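Zarus Tabletop Collection: Data Card

Maintained by the Gidey group. Contact: Tsion Asfaw. Last revised February 14, 2018.

Summary
Zarus contains 229 teleoperated episodes recorded on the Lello two-arm station. Each episode consists of joint positions, gripper commands and video from a fixed camera — all stored under a single episode number.

Task
Operators move chess pieces between a tray and a board. Either arm may be used. Episodes abandoned by the operator are retained and flagged in the index; 33 carry this flag.

Workspace
The board is placed to the right of the tray, with the black pieces along its right side.

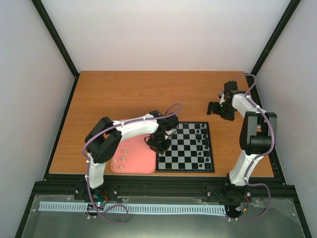
Terms of Use
Released for research only. Redistribution requires written permission from the maintainer.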